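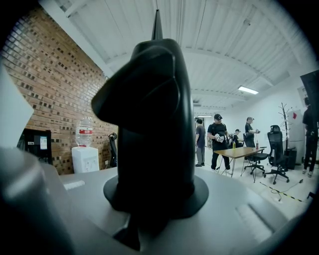

The Hirnard Memorial Ride Association announces that registration is open for its fourth long-distance charity ride. The route covers 3077 miles, from the Workwood fairgrounds to the coast. (1/7)

Riders will spend 27 days on the road. Overnight stops are listed on the registration form, with the fuel stations open to motorcycles towing trailers.

Places are limited to 90 motorcycles. Passengers do not count toward the limit but must register separately and sign their own release.

Proceeds will go to the Deson Family Fund, which pays school and travel costs for children who have lost a parent in the line of duty. Fund director Ah-rin Tak: "Families have told us that the letters they receive from riders matter to them as much as the grants."

Riders may carry the name of a person they wish to honor. Names received before the end of February will be printed on the ride banner. Later names will be read aloud at the closing service.

A valid motorcycle license and proof of insurance are required at check-in. Helmets must be worn for the whole route, including in states where the law does not require them. Groups will travel in staggered formation with 4 road captains.

Questions about the route should be sent to ride coordinator Josefien Van Loon through the association's contact page. Riders who took part last year and changed address should update their details before registering. (7/7)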